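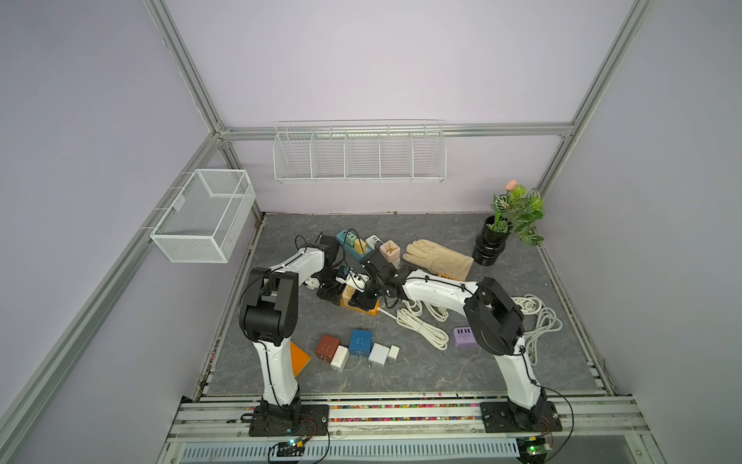 Power Strips, Chargers and Cords at the Bench and in the Kitchen

Drallside Workshop Notes
Compiled by Damián Benítez. Revised November 2, 2018.

These tips cover the cord-connected strips used on countertops, desks and small workbenches. They do not cover permanent wiring. The ratings given are for 120-volt household circuits in the United States.

Read the rating first

Every strip has a rating molded or printed on the underside, usually 15 amps. At 120 volts that works out to 1,800 watts for the whole strip, not for each outlet. For anything that stays on for three hours or more, figure on 80 percent of that, or 1,440 watts.

Add up the wattages on the plates of everything that may be running at the same time. If a plate gives only amps, multiply by 120. Ignore phone chargers in the sum unless the total is already close.

A reader, Telma Ocampo, sent in the numbers for her coffee corner: a kettle at 1,500 watts, a grinder at 150 and a milk warmer at 283. The total is 1,933 watts. The strip's breaker tripped on some mornings and held on others, depending on whether the grinder finished before the kettle was switched on. A small thermal breaker will often carry a mild overload for several minutes before it opens. Holding on a given day says very little about the load. She moved the kettle to the wall outlet, leaving 433 watts on the strip.

Things that go straight into the wall

Space heaters, kettles, toasters, toaster ovens, microwaves, air conditioners, refrigerators, freezers, irons, heat guns, shop vacuums and compressors.

Slow cookers draw little enough to run from a strip, but most of the booklets say not to. Follow the booklet.

Do not plug one strip into another. Do not plug a strip into an extension cord. If the cord is too short, buy a strip with a longer cord. Fourteen-gauge wire is preferred for anything over six feet at full rating; sixteen-gauge is common on light-duty strips and should be kept to light loads. The gauge is printed along the cord jacket, as 14/3 or 16/3.

Surge protection

A plain strip and a surge protector look the same from the top. The surge protector carries a joule figure on its label. The parts inside that absorb surges wear down with use, and the outlets go on working after the protection is gone. If the unit has a "protected" light and the light is out, replace it. If there is no light, write the purchase date on the underside with a paint marker and replace it after a few years, or sooner after a nearby lightning strike.

Large plugs and charging bricks

Put the widest brick at the end farthest from the cord, where it can overhang. If two bricks still collide, a one-foot single-outlet extension is sold for this purpose. It is the exception to the rule above, provided the strip's maker allows it and the load is a charger only.

A plug should go in with some resistance and stay in when the cord hangs. An outlet that lets a plug droop has lost contact pressure. Retire the whole strip. Tape over the bad outlet is not a repair. 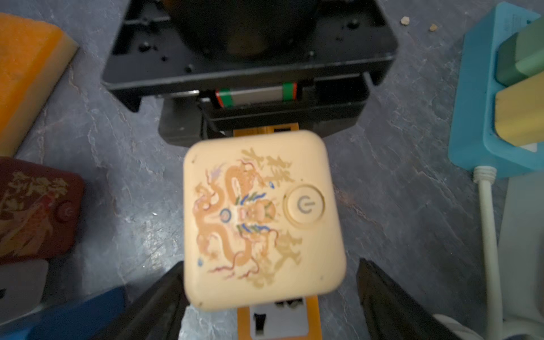 Lithium batteries of all kinds should charge on a hard, bare surface with open space on every side. Stone, tile and steel are good. Cloth, paper and foam are poor. Do not stack a charging battery on a router, a strip, or another battery, and do not leave one in direct sun. A case that has swollen, even slightly, is finished. Stop charging it and take it to a battery drop-off point. It does not go in the household trash.

For storage over a season, leave the charge near half and check it again in July if it was put away in winter.

Mounting

Most strips have two keyhole slots on the back. To mark the holes, lay a sheet of paper over the back, rub it with a pencil, and tape the paper to the wall or the bench rail. Drive the screws at the marks, leaving an eighth of an inch under the head, then tear the paper away.

Mount strips vertically or on edge where crumbs, sawdust or filings can fall. Outlets facing up on a workbench will collect debris. Keep strips back from the sink and above the level of any likely spill. A counter near a sink needs a GFCI outlet; a strip does not provide that protection unless it says so.

Fasten cords with hook-and-loop ties or smooth plastic clips. Never staple them. Leave a loose curve where a cord enters a plug. Do not run a cord under a rug, through a door, or behind a drawer that closes against it.

Cleaning

Unplug the strip at the wall. Vacuum the outlets with a brush tip. Wipe the case with a cloth barely damp with dish soap and water, then a dry cloth. Leave it unplugged for an hour. Spray cleaners drive liquid into the slots and should be kept away.

Signs that a strip should be thrown out

Brown or yellow marks near a slot
A case that feels warm with only chargers connected
Buzzing or crackling
A switch that has to be pressed twice
A cord jacket pulled back from the case
A missing ground pin

Cut the cord off before discarding it, with the strip unplugged, so that it is not picked up and used again.

Corrections to this sheet may be left at the Drallside front desk, marked for Karlijn Jansen.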